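Last updated: Fri 12 May

FOR IMMEDIATE RELEASE

Flondik opens a folding table to the public, and asks you to bring the laundry you have been ignoring

OSTBERG – Flondik, the neighborhood laundry room on Albers Street, will open its back table for a month of free folding evenings. The sessions are called The Blue Pile, after the color that seems to rise to the top of every basket in town.

The idea came out of a survey Flondik ran among its regulars in February. Of the 41 people who answered, 23 said they fold their clothes the day they wash them. The other replies used words like "eventually," and one person drew a chair.

Folding evenings are open to anyone with clean clothes and a free hour. There is a white table, good light and no music. Guests pick a piece out of the heap, hold it up, find out which way round it goes and lay it flat. The staff will show the Flondik fold, a plain four-step method for T-shirts that has hung on the wall by the dryers for years and has been read, as far as we can tell, by people waiting for a dryer.

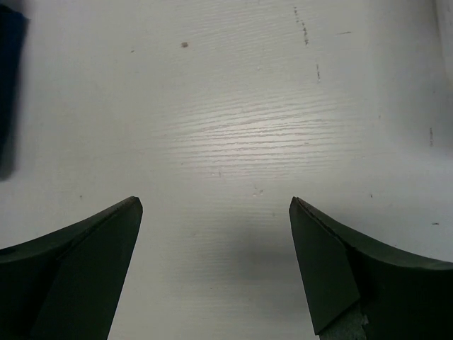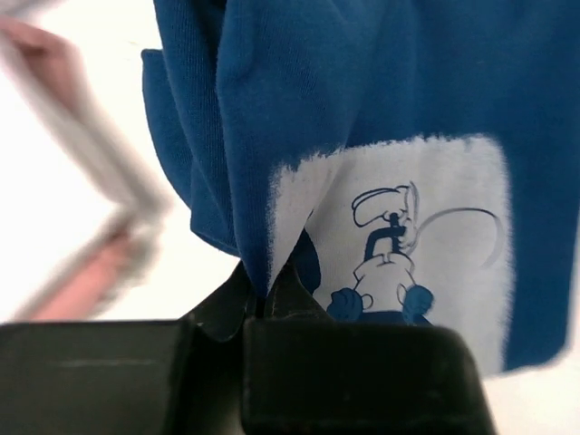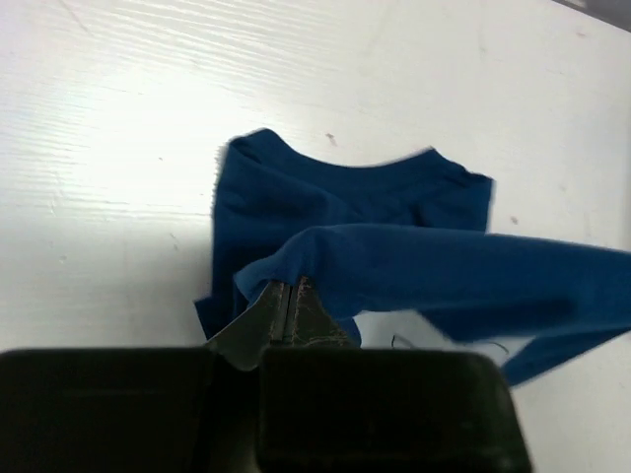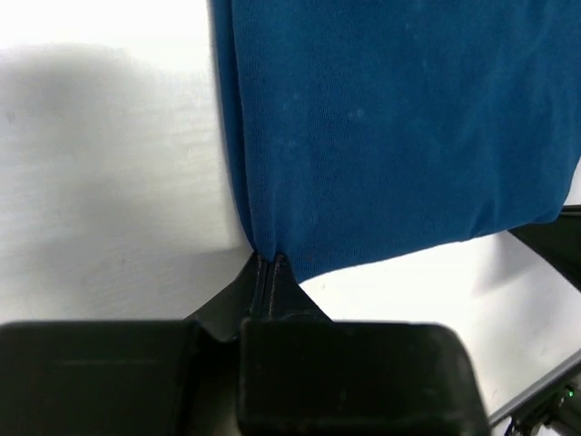

Reading time: 2 minutes

Soft knits get the most attention in the program, being the pieces most people give up on. A stiff shirt stays where you put it. A jersey one slides, rolls at the edges and turns a sleeve inside itself while you are looking for the other sleeve. The advice from Flondik is to start at the neckline, get both shoulders level and leave the hem for last. Printed fronts go face down. Lint can be dealt with afterward, and loose threads should be snipped – pulling them is how small problems become dust cloths.

Larger pieces are held by a corner and left to hang for a moment before they go down on the table. This takes out some of the creases and looks, from a distance, like knowing what you are doing.

Rallard, the shelving shop next door, is lending open racks for finished stacks. Flondik has also printed 1000 cards with the four steps on them, free to take home and put in a drawer.

Each evening has room for 17 people. Places are first come, first served, and a place at the table includes one spare hanger. Washing and drying are charged at the usual rates. Ironing is not offered, and Flondik would like it known that there are no plans to offer it.

Socks are welcome, in pairs or otherwise. Session times are posted on the door and at the counter, where press visits can also be arranged. Reporters are asked to bring at least one shirt.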